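Section 4: Setting up the Rosura for your first arena shoot

You've unpacked everything, the battery is full, and now comes the fun part! The Rosura tracking mount was made for horse sports, and a few minutes of care at the rail will get you sharp, well-framed jumping shots all day long.

1. Choose your fence. Stand where you can see the horse's approach and the landing. A spot slightly in front of the fence, off to one side, gives you ears forward and the rider's face.

2. Open the tripod legs fully and push the feet into the ground. On sand footing, fit the wide pads from the Stullska kit (they really do make a difference).

3. Slide the camera plate in until it clicks, then turn the locking ring two full turns.

Caution: Never set up inside the arena or in the warm-up lane. Keep straps and cables on your side of the rail, and fold the sun hood down whenever a nervous horse is walking past.

4. Switch on the mount and pick Jumping from the Discipline menu. Dressage mode pans beautifully, but it's too slow for a horse coming off the ground.
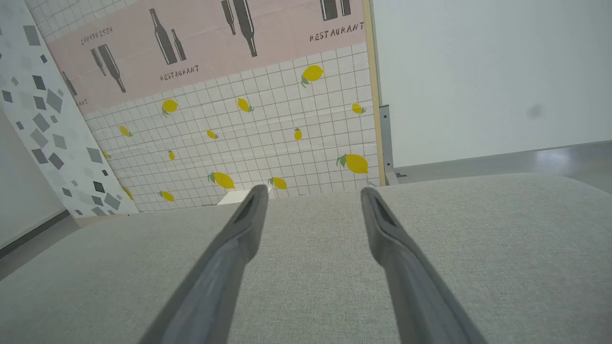
5. Set your shutter speed to 1/2,000 for outdoor classes. Start at ISO 400 in good light and go up from there if clouds roll in or the class moves indoors.

6. Press and hold Teach, follow one horse over the fence with the handle, and let go after landing. The mount stores that path and will be ready for the next rider.

Note: If the course is changed between classes, repeat step 6. Old paths stay in memory, up to 108 of them, so you can go back to a favorite line later. Name them as you go!

7. Take a short test burst and zoom in on the rider's eyes. If focus lands on the poles, move Focus Start one notch closer to takeoff.

Riders using the Gusorov remote should pair it before step 4. The pairing steps are in Section 6, along with the Inthanon rain cover and how to fit it without blocking the sensor.

Guide updated 2021-01-24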